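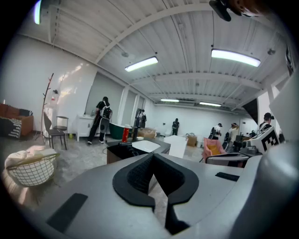

*The big room at Somo, with the brown sofa and the coat rack.*

## Helpers wanted for arranging our room

Somo is looking for 2 people to help us put our large room in order and keep it so. The room is wide and white, and at the moment it holds many different things: a sofa, a coat rack, chairs, a cabinet with small bottles, a basket, boxes, even a dark green bathtub. We wish that every thing gets its own place.

**Your tasks**

- moving light furniture and boxes (heavy pieces are always carried by two)
- folding cloths and throws, sorting baskets
- wiping the cabinet and writing labels for the shelves we will put up

**What we offer**

- 14 hours per week, for 19 weeks
- 900 euros per month, paid on the last working day
- tea, coffee and a warm lunch

Experience is not necessary. You should be at least 18 and speak simple English or Ukrainian - Melaniia Levchenko, who leads the work, speaks both.

Please write a short letter to Danylo Stetsiuk at the Somo office before 21 August 2026, and tell us which hours suit you. We answer every letter.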